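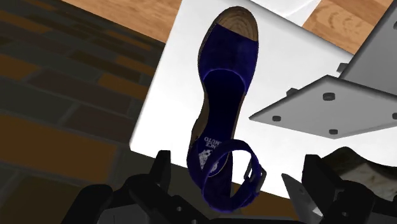
How Robots Learn to Pack Shoes

Last updated: June

Have you ever opened a box of new shoes and wondered who put them in there? At a company called Drunia, the answer is changing. Drunia runs a big warehouse that sends shoes and sandals all over the country, and some of the packing there is now shared between people and robot arms!

Sandals are a wonderful puzzle for a robot. Look at the dark blue one. It has an open toe, a wide band across the front, and an ankle strap that curls up into a loop with a buckle on it. You could pick it up without even thinking. A robot has to work out where the sandal is, which way it points, and where its two black fingertips should go. Should it pinch the heel? Will the strap get in the way? A brick doesn't have a strap – a brick is easy.

Practice in a pretend world

The sandal and the gripper in the picture were both drawn by a computer. This is called a simulation, and it works a bit like a video game. The robot's program gets to practice in there before it ever moves a real arm.

Why practice in a pretend world? For one thing, you can't break anything. If a robot drops a computer sandal 1,000 times, there isn't a single scuff to clean up. You can also change the floor, swap the shoe, or put odd things nearby, like the gray plate with pegs on it and the lumpy thing that looks like a rock. A real packing table gets messy too, so a robot that has only seen neat tables would be in for a surprise.

The team at Drunia calls its practice program Stemimance. (Try saying that three times fast!)

What the people used to do

Before the robots came, packers did every part of the job by hand. They took shoes off a moving belt, turned them the right way around, matched left with right, tucked in the paper and closed the lid. Then they did it all again, for a whole shift. It takes quick hands and sharp eyes, and by the end of the day those hands could get very sore.

What they do now

Drunia has 4 robot arms, and their nickname is the Dodels. The Dodels lift shoes off the belt and set them down in pairs. That's the part with the most reaching and twisting.

The people still have lots to do, and some of it is brand new:

Checking. A packer looks over each pair for loose threads, wobbly buckles or a wrong size. People are terrific at spotting something that just looks a little funny.

Helping. When a Dodel can't work out how to hold a shoe, it stops and a light comes on. A person moves the shoe and presses a green button.

Teaching. Some packers went to classes for 11 weeks and now help choose what the robots practice next. They know which shoes are tricky, because they have packed them all!

Is everybody happy about it?

Not about everything, and it's okay to talk about that. Some packers are glad their shoulders don't ache anymore. Others miss working side by side, because the arms need space and the tables had to be moved apart. A few worried that they would lose their jobs. Drunia moved 2 teams to a different part of the building, and learning a new job can be hard when you were already really good at the old one.

Things to try at home

Put a sandal on a table and pick it up using only your thumb and one finger. Now turn it around and try again. Next, close your eyes while a friend moves it, then open them and decide where to grab before you reach. You're planning a grasp, the same way a robot does!

Words to know

Gripper: the part of a robot that holds things, a bit like a hand.

Simulation: a pretend world inside a computer.

Automation: using machines to do work that people used to do by hand.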